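Faut-il vraiment tout repeindre avant de partir ?

Dimanche 24 avril

J'ai rendu les clés de mon appartement la semaine dernière, après quatre ans rue Farina, et je n'arrive pas à penser à autre chose. Pas à l'appartement lui-même (la salle de bains n'avait pas de fenêtre et le voisin du dessus apprenait la batterie), mais à l'état des lieux de sortie. Une dame en tailleur est venue avec une tablette, elle a passé quarante-quatre minutes à photographier mes plinthes, et elle est repartie en me laissant un document de 20 pages dans lequel le mot « trace » revient sans arrêt. Trace de frottement. Trace de fixation. Trace d'usage, légère. Trace d'usage, moyenne. J'ai vécu là-dedans, madame, oui, je le confesse.

Le résultat, c'est que l'agence me retient 359 euros sur le dépôt de garantie. Je vous épargne le détail, enfin non, je vous en donne quand même un bout parce que ça m'énerve : une partie pour un trou de cheville que j'avais rebouché moi-même (mal, d'accord), une partie pour le joint de la baignoire, et le reste sous l'intitulé « remise en état des surfaces ». Quelles surfaces ? J'ai demandé par courriel. J'attends toujours.

Alors ce billet n'est pas un cours de droit, il y a des gens très bien pour ça. C'est plutôt une humeur. Je voudrais parler de cette drôle d'idée qui s'est installée chez nous, selon laquelle un logement devrait sortir d'une location comme il y est entré, lisse, blanc, sans un souvenir de personne.

La loi ne dit pas ça, d'ailleurs

Je le rappelle parce que je rencontre sans arrêt des locataires qui l'ignorent : en France, l'usure normale n'est pas à la charge de celui qui part. Un parquet qui se ternit, une peinture qui jaunit, un papier peint qui a vu passer des saisons, c'est la vie du bâtiment, et le loyer est aussi là pour payer ça. Ce qu'on vous demande, c'est de réparer ce que vous avez abîmé et d'entretenir le reste. Entre les deux il y a une zone grise immense, et c'est dans cette zone que les agences font leurs petites affaires.

Mon amie Concetta Parisi a loué pendant des années un deux-pièces à un monsieur qui venait lui-même faire l'état des lieux, sans tablette, les mains dans le dos. Il regardait, il ouvrait les robinets, il disait « bon ». Quand elle est partie, il y avait une marque sombre au mur, derrière le canapé, à la hauteur des têtes. Il l'a vue, elle a vu qu'il la voyait. Il a dit « il faudra que je repeigne, ça fait longtemps », et il lui a rendu son chèque. Je ne prétends pas que tous les propriétaires d'autrefois étaient des anges, j'en ai connu de gratinés ! Mais celui-là savait qu'un mur, ça se repeint de temps en temps, et que ce n'est la faute de personne si des gens s'assoient sur un canapé.

Le grand récurage

Il faut quand même que j'avoue une chose : j'ai récuré. Comme tout le monde. Les deux derniers week-ends, je n'ai fait que ça, avec une playlist idiote et des gants trop grands, et j'ai découvert des recoins dont je ne soupçonnais pas l'existence (le dessus des radiateurs, mon Dieu, le dessus des radiateurs). J'ai démonté la grille d'aération. J'ai nettoyé l'intérieur du placard à compteur, où je n'avais mis les pieds qu'une fois, en décembre, un soir où tout avait sauté pendant que je faisais une raclette.

Et à un moment, à genoux devant une porte, j'ai eu une espèce d'éclair. Je frottais des petites marques claires que je n'avais jamais remarquées en quatre ans. Jamais ! J'étais passée devant cette porte des milliers de fois, avec des courses, un vélo, une fièvre de cheval, des invités, et elle ne m'avait jamais paru sale ni abîmée. Elle l'est devenue le jour où j'ai su que quelqu'un allait venir la regarder pour de l'argent. Je crois que c'est ça qui me fâche le plus dans cette histoire : on finit par voir sa propre maison avec les yeux de l'agence.

Les portes sombres, c'est d'ailleurs un piège. C'est très chic sur les annonces, ça fait hôtel, et ça marque au moindre passage. Un bois noir avec un beau veinage, vous le regardez de près et il est couvert de petites éraflures blanches et de traînées de poussière. On sort le pulvérisateur, on y croit, on recommence.
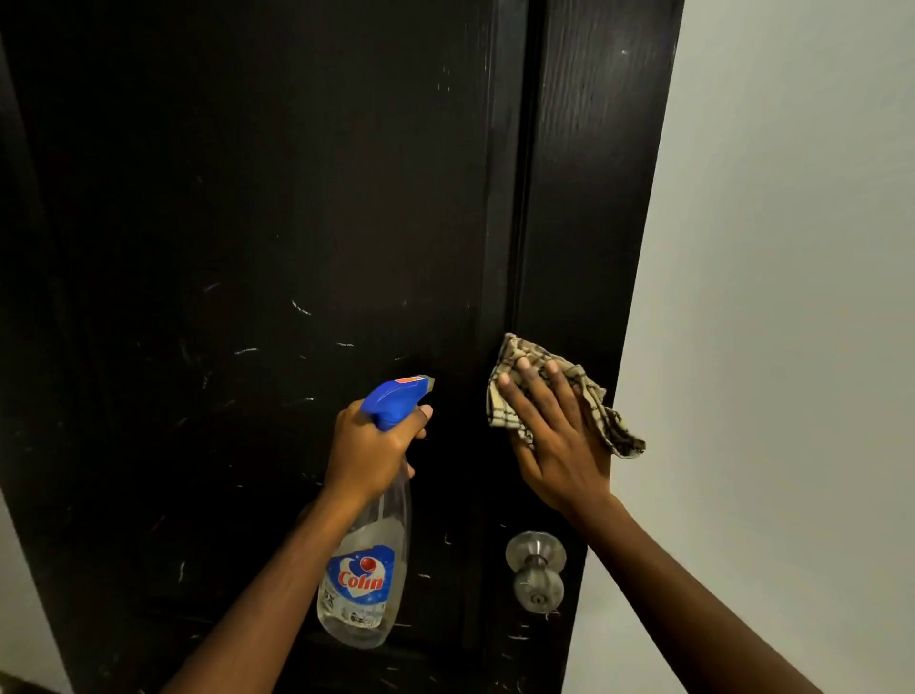 Et les propriétaires, alors ?

Je les entends d'ici, et je ne veux pas être injuste. J'en ai un dans la famille. Mon cousin loue un petit studio près de la gare de Comley, qu'il a acheté à crédit, et il a récupéré une fois un évier bouché au plâtre. Au plâtre ! Je ne sais toujours pas ce que le type fabriquait. Il y a des locataires qui saccagent, c'est vrai, et le dépôt de garantie existe pour ces cas-là. Je n'ai rien contre l'idée qu'on paie ce qu'on casse.

Ce que je n'aime pas, c'est le glissement. Avant, on cherchait les dégâts. Maintenant on cherche les preuves d'une présence. L'agence Onard (je peux bien la nommer, elle a fermé depuis, et je n'ai pas pleuré) envoyait à ses locataires une liste de nettoyage avant départ qui comprenait le dépoussiérage des ampoules. Les ampoules ! J'ai gardé la feuille, elle me sert de marque-page. On y lisait aussi qu'il fallait « neutraliser les odeurs de cuisine », ce qui m'a donné envie de faire frire des sardines jusqu'à la remise des clés.

Laine Lukoševičius, qui a été ma colocataire à l'époque Onard, avait une théorie là-dessus. Pour elle, tout venait des photos d'annonces. À force de louer des logements sur des images où il n'y a ni pain ni chaussures, on a fini par croire que l'état naturel d'un appartement, c'est l'image. Le locataire devient une sorte de parenthèse salissante entre deux séances de photos. Je trouvais qu'elle exagérait. Je le trouve de moins en moins.

Blanc, blanc, blanc

Puisqu'on en est aux photos, parlons du blanc. Je ne sais pas si vous avez visité des locations récemment, mais tout est blanc, ou alors ce gris très pâle qui n'ose pas. J'avais demandé en arrivant rue Farina si je pouvais peindre la chambre en vert. Un vert doux, hein, pas un vert de pharmacie. On m'a répondu que oui, bien sûr, à condition de tout remettre en blanc au départ. J'ai calculé le nombre de couches, j'ai regardé mon dos dans la glace, et j'ai dormi quatre ans dans du blanc.

C'est un peu triste, quand on y pense. On est des millions à vivre comme ça, à ne pas accrocher le cadre parce qu'il faudrait percer, à ne pas mettre l'étagère, à scotcher nos affiches avec une pâte collante qui arrache quand même la peinture (je vous le dis par expérience, et par facture). On vit en retrait de ses propres murs. Chez ma grand-mère, il y avait au chambranle de la cuisine les tailles de tous les enfants, au crayon, avec les dates. Elle était locataire, elle aussi ! Quand elle est morte, le propriétaire a demandé à ma mère si elle voulait démonter la planche pour l'emporter. Il l'a même dévissée lui-même. Elle est chez ma mère aujourd'hui, posée contre un mur du couloir, et personne n'a parlé de trace d'usage moyenne.

Ce que je propose, sans trop y croire

D'abord des grilles de vétusté dans tous les baux, écrites en français courant, annexées dès la signature. Ça existe, c'est facultatif, et du coup on ne les voit presque jamais. Une peinture aurait une durée de vie, un sol aussi, et au bout de ce temps on arrêterait de faire semblant que le dernier occupant est coupable de tout. Ensuite, que l'agence joigne un vrai devis ou une vraie facture à chaque retenue, ligne par ligne, sans qu'on ait à le réclamer trois fois. Il paraît que c'est déjà l'esprit de la règle. J'aimerais bien en voir un peu plus la lettre dans ma boîte.

Et puis je rêve d'un article tout bête qui donnerait au locataire le droit à la couleur et à quelques trous. Quelques trous propres, rebouchables, dans les murs d'un endroit où l'on paie pour habiter. Je ne demande pas la lune - je demande une étagère.

En attendant, j'ai écrit à l'agence en recommandé, avec l'état des lieux d'entrée, mes photos, et une lettre que j'ai relue pour enlever les adjectifs. Une association de quartier, Gemach, m'a aidée à la tourner. Ils tiennent une permanence le soir et ils ont une patience d'or, ils en voient passer des tonnes, des « remises en état des surfaces ». Si vous êtes dans le même cas, n'attendez pas, écrivez, et gardez une copie de tout.

Dans le nouvel appartement, il y a déjà une rayure sur le plan de travail. Elle était là avant moi, je l'ai fait noter à l'entrée, la dame l'a prise en photo sous deux angles. Hier j'ai percé quatre trous dans le salon pour l'étagère. La chambre, je la peins en mai, et ce sera vert.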